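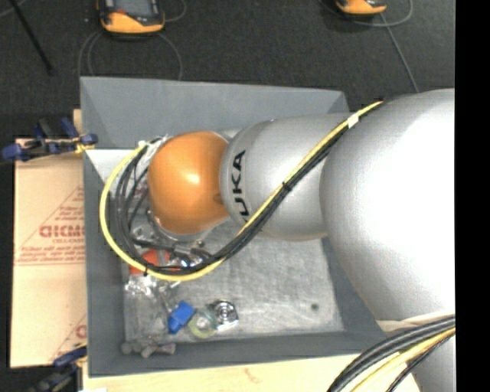

Skukum Shallow Parts Tray, Gray, with Liner Pad

Sold by Brelberg Bench Supply
Availability: in stock, ships in 2 working days
Sold singly or in packs of 5

Overview

The Skukum is a shallow tray for small loose parts: fittings, plastic caps, discs, spacers, samples and anything else that tends to roll off a bench. The walls slope inward to a flat floor, and the floor is covered by a light gray pad with a mottled surface. Parts dropped near the edge slide down to the pad and stay there.

It is meant to sit on a work surface and stay put while you sort, pick, inspect or assemble. It is not a storage bin. There is no lid, and it does not stack with parts inside.

What the sloped walls do

In a straight-sided tray, small parts end up in the corner between wall and floor, where they are hard to get hold of. A sloped wall leaves room to come in from the side and low down. It also makes the tray easier to see into when you are sitting, as the near wall does not hide what is lying behind it.

The slope is the same on all four sides, so the tray can be turned to face any direction on the bench.

The liner pad

A bare tray floor is noisy and slippery. The pad takes care of both. Metal fittings land quietly, threaded ends are less likely to get nicked, and round parts come to rest sooner. The speckled gray was picked so that most parts show up against it, from bright plastic to plain metal. Very pale gray parts and bits of stone or gravel are harder to spot. If you mainly handle those, order the plain black pad instead.

The pad lies loose in the tray and is not glued. Lift it from one corner to take it out. We suggest changing it when it stays dented or when grit no longer shakes out. Marks and spots on the surface do not affect how it works.

Replacement pads are made for us by Christodoulou and come in the same size as the original. Pads for the older Nolden tray are slightly too long for the Skukum. They can be trimmed with a sharp knife and a straightedge, but the cut edge will shed a little for the first few days.

Specifications

Type: open parts tray, shallow
Color: gray
Walls: sloped inward, all four sides
Floor: flat
Depth: 35 mm, floor to rim, without pad
Pad: removable, light gray, mottled
Lid: none
Pack sizes: 1 or 5

Outside and inside measurements are on the drawing sheet, which can be downloaded from the documents tab. Please check the sheet before ordering if the tray has to fit into a cutout or between fixed rails.

What is in the box

Tray
Liner pad, already fitted
Care card

Packs of 5 come nested with the pads in a separate sleeve. Peel the protective sheet off each pad before you fit it. The sheet is thin and easy to miss.

Setting up

Put the tray on a level surface and wipe the bench first. Dust under the tray lets it creep, and on a smooth bench it can travel a fair way in the course of a shift. If you need it fixed in place, use two strips of removable mounting tape on the underside, one along each long edge. Do not screw through the floor. The screw heads lift the pad and parts collect around them.

A raised board behind the tray is useful if parts are likely to be flicked out at the back. Many customers stand up a piece of cardboard at the side as a screen and hold it with a pair of ordinary spring clamps, which works fine and costs next to nothing. Clamp the cardboard to the bench or to the board and leave the tray rim free. Clamping the rim can bend it over time, and you will want to be able to lift the tray out to empty it.

Leave some clearance around the tray for cables and hoses. Anything that hangs across the rim will sooner or later sweep parts off the pad.

Cleaning

Take the pad out and wipe the tray with a damp cloth and mild soap. Dry it before you put the pad back – moisture trapped underneath leaves a smell. Shake the pad or run a vacuum over it with the brush head on low suction. Do not machine wash or tumble dry the pad.

Light oil from fittings wipes off the tray but soaks into the pad. If your parts come oiled, put a sheet of paper on top of the pad and change it as needed, or keep a second pad for that job.

Avoid acetone and strong thinners on both the tray and the pad.

Questions we get often

Can I use the tray without the pad?
Yes. The floor is flat and finished. Parts will slide more and make more noise.

Is there a divided version?
No. We sell a loose divider that fits the Nolden tray, but the sloped walls of the Skukum leave gaps at both ends and small parts will slip past. For keeping a few kinds apart, small dishes set on the pad do a better job.

Will the trays nest when empty?
Yes, with the pads taken out. With the pads in they will still nest but they sit high and the pile leans. Keep piles to 13 trays or fewer.

Is it safe for food?
No. The tray and the pad are for workshop and lab use only.

Does it come in other colors?
Gray only for now. A blue tray is planned for October. The pad and drawing sheet will be the same.

Can I write on it?
Pencil and paint marker both hold on the rim. Regular felt-tip rubs off within a week or so of handling.

Goes with

Christodoulou replacement pad, light gray mottled
Christodoulou replacement pad, plain black
Brelberg removable mounting tape, narrow
Brelberg spring clamp, blue, pair
Nolden parts tray, straight wall (while stock lasts)

Shipping and returns

Single trays ship in a padded carton. Packs ship in the maker's box with an outer sleeve. Unused trays can be returned within 35 days with the pad in place or in its sleeve. Used pads cannot be returned. If a tray arrives cracked or warped, set it on a flat surface, take a picture of the gap and send it in with your order number. We will replace the tray, and you do not need to send the damaged one back.

For orders of more than 13 packs, use the quote form in place of the cart. Delivery time on large orders depends on pad stock and will be given on the quote.

Page last updated 08/08/2026. Depth figure corrected, black pad added to the list of accessories.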